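Business & Taxes | Local News

Nudthorpe merges business license and receipts tax into one filing

June 2023

Small businesses in Nudthorpe will file one form in place of two when they renew their city licenses for the coming year. The city council approved the change at its last regular meeting, and the revenue office is now sending notices to every business with an active license.

Until now, owners have renewed their license through the city clerk and reported their gross receipts to the revenue office on a separate return. The two forms had different due dates and asked for much of the same information. An owner who filed one and forgot the other could be charged a late penalty even when no tax was due.

Under the new ordinance, both go on a combined return sent to the revenue office. The clerk will still issue the paper license, but only after the revenue office marks the return as received. License certificates will look the same as they do today and must still be posted where customers can see them.

The tax rates do not change. The council looked at a rate adjustment in May and set it aside until the next budget cycle. The rate classes for retail, services and wholesale also stay as they are, although the combined form lists them in a different order.

What does change is how a business with more than one line of work reports its income. A shop that sells goods and also does repairs, for example, has been allowed to report everything under its main activity. The combined return has separate lines for each class. Owners will need to split their receipts accordingly, and the revenue office says invoices or register reports that show the split should be kept with the rest of the tax records.

Home-based businesses are covered by the change as well. They have paid a flat license fee and filed a receipts return only above a certain level of sales. They will now fill out the combined return every year, but those below the threshold can check a box on the first page and skip the receipts section. The flat fee is unchanged.

Landlords who rent out a single dwelling remain exempt from both the license and the receipts tax. Landlords with 2 or more units are treated as a business, as before.

Penalties

The ordinance replaces the two existing late penalties with a single one. A return that comes in late will be charged 2 percent of the tax due for each month or part of a month, up to a limit of 9 percent. Interest is charged separately and is not affected by the limit. Businesses that owe no tax but file late will pay a small flat charge, which the council left to the fee schedule.

There is also a grace provision for the first year. A business that files its combined return late, but has been on time for the past three years under the old forms, can ask in writing to have the penalty dropped. The request has to come with the return. It does not apply to interest, and it can be used once.

Estimated payments

Businesses with larger receipts have been making estimated payments during the year and squaring up on the annual return. That system continues. Payments already made for the current year will be credited on the combined return and do not have to be moved or refiled. Owners who are unsure what they have paid can request a statement from the revenue office by mail or at the counter.

Payments made to the city clerk by mistake have been a common problem - the clerk's office has had to send checks across the hall, and some were posted late. All payments should now be made out to the City of Nudthorpe and sent to the revenue office, including the license fee. One check can cover both.

Online filing

The combined return can be filed on paper or through the city's payment site. The online version is being built by Štěpánek, the software contractor that already runs the city's water billing pages. It will open at the same time as the renewal period. Owners who use water billing online will be able to sign in with the same account, but they must add their license number before the tax pages appear.

Bookkeepers and tax preparers who file for several clients will need a preparer account. Each client has to sign an authorization, and the form for that is at the revenue counter. Authorizations signed under the old system expire at the end of the current license year, so preparers will have to collect new ones.

Returns can be saved and finished later. Receipts can be typed in by class or uploaded as a spreadsheet. The spreadsheet layout has not been released yet. The revenue office says it will be posted before renewals open.

Businesses working in more than one city

Contractors and mobile vendors based outside the city still need a Nudthorpe license if they do business here. Wamville has a similar receipts tax, and many trades work in both places during the year. Receipts taxed in Wamville for work done in Wamville should not be reported in Nudthorpe. The new form has a line for these amounts, so that the total matches the owner's books, and they are then subtracted before the tax is figured.

Where a job crosses the city line, owners should divide the receipts by the share of work done in each city and keep a note of how the division was made. Wamville has not changed its own forms, and its due dates remain separate.

Hultis County does not charge a receipts tax, but it does collect the tax on business equipment and furnishings. That return goes to the county assessor and is not part of the combined form. The council discussed asking the county to share filing information and took no action.

Next steps

Notices are going to the mailing address on each license. Owners who have moved or changed their business name should update their record with the clerk before the renewal period, since the combined return will be mailed to the same address. Businesses that have closed should file a closing notice and a final receipts return on the old form. Without the closing notice, the city will treat the business as active and send a bill for the license fee.

Printed copies of the combined return, with instructions, will be available at the revenue counter and the public library. Staff can answer questions about which class a business falls under but cannot fill out a return or give advice on federal or state taxes. 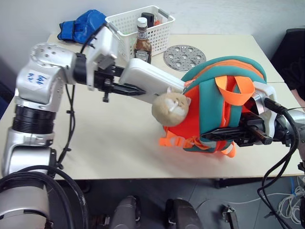 Nudthorpe Revenue Office - Business Tax and Licensing

Questions about the combined return can be left at the revenue counter or sent by mail with the license number written on the envelope. Owners who have not received a notice by the time renewals open should ask the clerk to check the address on file.

Contact Us | © City of Nudthorpe. All rights reserved. | Back to top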